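Lunch at the Long Table

Tetanlow lost its only diner in October. The nearest hot lunch is now in Sarirton, and the bus there stops running at 2 p.m. For a town of 900 people, many of them retired, that meant a lot of sandwiches over the sink.

The Wonora hall now serves a noon meal, and most days the line starts before the doors open.

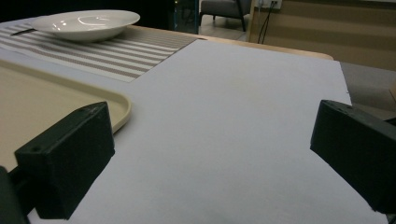
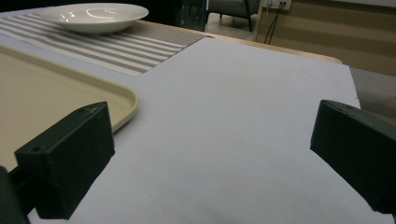
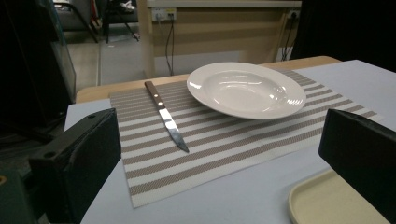
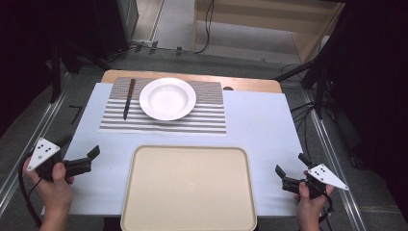
Soup is the usual main dish, with bread from Cronin. The kitchen made 2,497 meals in its first winter. Guests pay what they want, and rent on the hall is $300 a month. The stove needs replacing before next fall.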